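Apr 10, 2020 – crate and strap tests, Brotgate unit

Carrying on from the February sheet. Question is still whether the Bramon double-wall boxes can replace the old tea chests for house moves.

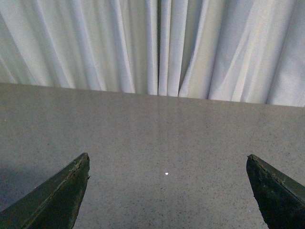
Loaded 14 boxes, books at the bottom, pans and crockery on top. Stack of four held overnight. Stack of five bowed at the second box up, corner crushed on the side nearest the door. Going with four max until someone shows me otherwise. Hand holes start to tear if you lift one-handed, so dont.

Tape: the cheap roll lets go on dusty cardboard. Seneviratne tape stuck fine, one strip along the seam and one across. Noisy off the roll. Ordered 1000 labels at the same time, should be enough through summer.

Straps – ratchet ones rated 3000 lb on the tag, way more than we need for a wardrobe. Problem is the hook end, scratches the varnish. Tried a folded blanket under it, slipped twice on the ramp. Sewn pad did better. Need more pads.

Piano board: wheels still squeak. Greased the left pair only, ran out.

Weighed the loaded dresser for the Brosholm job, around 154 lb with the drawers in. Two people ok on the flat, three for the stairs. Drawers out saves a lot but then they need wraping seperately and that eats the time again. Didn't time it properly, clock was in the van.

To do
– redo five-high with the heavy box in the middle
– blankets: wash, fold, count out per van
– ask Bramon for the wardrobe size with the metal rail
– grease, right pair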